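Zistell cell

The Zistell cell is a single-arm robot station for handling loose dry goods in small open tubs. Built by Gradora, one arm, one two-finger gripper, a wrist camera. This article covers setup, upkeep and repair of the cell. For the software see Curko.

Background

Designed by Mal-soon Cha as a bench unit for sorting and moving tubs of grain, shavings, sand and similar stuff. First cell went in at the Seok site in October. The layout has changed twice, mostly the cable run and the height of the arm base. Current layout dates from February 27, 2026.

Setup

Arm base bolts to the bench with four screws. Torque them cold, then again after the first day of running. Base has to sit level front to back, side to side matters less. Gripper goes on last, after the arm has been homed.

Wrist camera is fixed before the fingers are closed for the first time. Its view should take in both fingertips and the gap between them. If one tip is missing from view the bracket is on backward, a common mistake on new cells. Camera cable goes through the inner clip, not the outer one, and needs enough slack for a full wrist turn.

Finger zero is set with the fingers fully closed and no load. Then open, close, open again. If the readout has drifted, repeat. Cells shipped with the older firmware show error 44 at this step, cleared by a restart.

Daily care

Power off at the switch, not from the screen. Wipe the fingers with a dry cloth, inside faces first. Soft brush for the blocks behind them. No compressed air, it pushes grit into the joint. Check the rims of the fingers for nicks.

Bags and liners are kept clear of the wrist when the arm is moving. A loose fold can catch on a fingertip and get pulled into the joint, which happend twice on the Seok cell in its first season.

Dust and wear

Dust is the main cause of stoppages. Fine material settles on any flat top face, and the wide blocks at the back of the gripper have plenty of that. From there it works down toward the fingers. Left alone it shows up as a slow close, later as a grip that slips on smooth tub walls. Light scratches on the fingers are normal and not a reason to swap them.

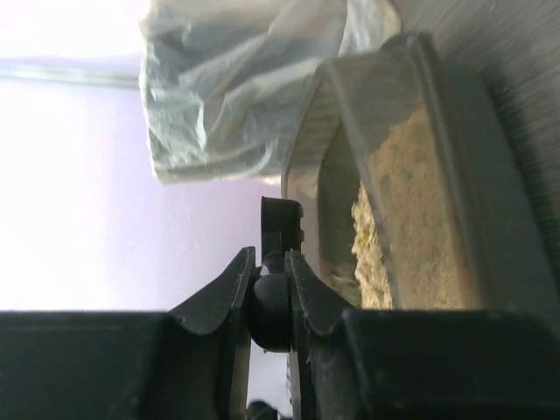

The joint is brushed out every 20 hours of running, sooner with very fine material. Full strip and clean at 270 hours. Grease is never used on the outside of the joint. It holds grit, and the paste that forms is harder to get off than the dust was.

Repair

Fingers are replaced as a pair. Two screws each, from the back. Mark left and right before pulling them, the zero is lost if they get mixed up. After any finger swap the zero is set again as in Setup and the camera view checked.

A gripper that clicks on closing usually has grit behind the joint. Take off the fingers, brush, close by hand a few times, refit. If the click is still there the whole gripper is sent back to Gradora. The drive inside is sealed and there are no parts for it. Mal-soon Hwang, who wrote the first service notes, advised keeping a spare gripper at each site, and most sites do.

Camera faults are nearly always the cable. Swap it before anything else. A hazy picture is more often a dirty lens, cleaned with lens paper only.

Parts supply

Gradora has said it will stock fingers and cables untill 2039. Brackets from the first batch are no longer made, the newer ones fit with a thin washer under the lower screw.

See also

Curko
Gradora
Seok site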